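동네 공유 작업실 트라르킥, 로봇 팔에 부엌일 가르치는 중

요즘 트라르킥(Trarkik) 작업실 게시판이 제일 시끄러운 이유, 바로 우리 집안일 로봇 팔 '플리르켈(Plirkel)' 때문이에요! 7월부터 저녁마다 모여 만들고 있는데, 지금은 시뮬레이션 부엌 안에서 먼저 굴려 보고 있습니다. 진짜 커피 머신 앞에 세우기엔 아직 다들 간이 작아서요(저 포함).

첫 과제는 커피 내리기로 정했어요. 컵을 스팀 완드에 부딪히지 않고 받침대에 올리는 게 목표고, 지금까지 274번 돌렸습니다. 제일 애먹는 건 컵을 놓은 다음 손을 빼는 동작이에요.

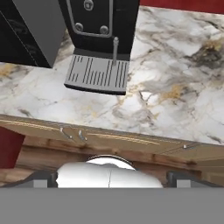 대리석 조리대의 에스프레소 머신과 플리르켈의 집게손. 시뮬레이션 화면.

팔 모델은 관절 각도 제한을 다시 넣느라 밤 두 시까지 붙잡고 있었던 적도 있어요. 접은 자세에서 링크끼리 겹치는 문제가 자꾸 나왔거든요. 설정 파일을 4번 갈아엎고 나서야 마음에 드는 값이 나왔고, 지금은 접은 자세를 대기 자세 후보로 놓고 보는 중입니다. 흰 몸체에 검은 패널, 제 눈엔 꽤 멋져요! 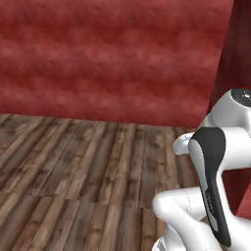 다음 과제는 식기세척기와 오븐

손잡이 잡고 문 열기가 다음 차례입니다. 식기세척기 손잡이는 곧은 막대 모양인데 오븐 쪽은 휘어 있어서, 집게를 어느 각도로 넣을지 의견이 갈려요. 저는 식기세척기부터 하자는 쪽이고요. 집게 패드는 콜레프(Kolev)라는 동네 공방에서 약 98그램짜리 시제품을 뽑아 주기로 했습니다. 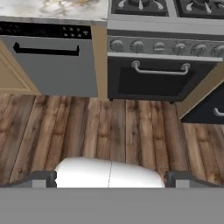
식기세척기와 가스레인지 앞, 집게를 활짝 벌린 상태.

작업 파일은 브랄트네스(Braltness) 공유 폴더에 올려 뒀어요. 구경 오실 분은 저녁 일곱 시 이후에 편하게 들르세요. 노트북을 가져오시면 직접 조종도 해 보실 수 있어요.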